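I have joined a gym. It's called Drora, it's in a former carpet store, and it still smells like carpet.

The sign-up form had 3 pages. One asked for my "movement goals." I wrote "some."

Lucyna Grabowska from the front desk read that out loud to a coworker. They seemed pleased with it.

The app wants 1000 points a month from everybody. You get points for showing up, points for drinking water and points for telling the app that you drank water. I've been drinking a lot of water.
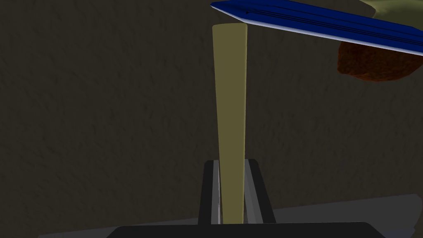 Took the beginner balance class last night. Stand on one leg, pick a spot on the wall, breathe. My spot was a fire exit sign. Fletcher Quinlan, 70-something, stood on one leg the whole time and told me about his gutters.

Current score: 957. Most of that is water.

I asked if I could pause the membership over the summer. Sure, they said, there's a form. It goes through in September.

Anyway, same class again next week. Fletcher wants my opinion on downspouts.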